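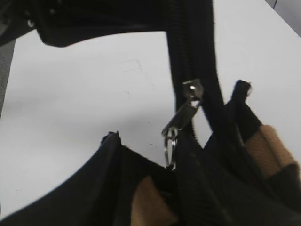

Packing for a long shift on the picket line

I've walked the line twice now, once at the Bowen bakery and once for 7 weeks outside the Pemcombe warehouse, and my feet still remember both. A few things I do the night before (my gate shift started at 5 in the morning, so believe me, it has to be the night before!).

Socks first. Two spare pairs, rolled up in a bread bag. When you change, the old pair goes in the bread bag and you knot it.

Soup beats coffee. Fill the thermos with boiling water while you heat the soup, dump the water, then pour the soup in. Mine stays hot till lunch that way. Thick soups hold up best, and lentil is my favorite.

Signs: staple the cardboard to the stick, then run packing tape over the staples on both sides so they don't snag your gloves. Clear tape over the lettering too if there's rain coming. We made 70 signs in my garage one October and the ones without tape were mush by noon.

Keep your strike pay papers and your sign-in card in a zip freezer bag, flat against the back of whatever you carry. I lost a card in Udoria and it took forever to sort out.

Sticky zipper? Rub a candle stub up and down the teeth, run the slider a few times, wipe off the crumbs.

Hand warmers go in your pockets before you leave the house. And pack a trash bag to sit on, those curbs are cold!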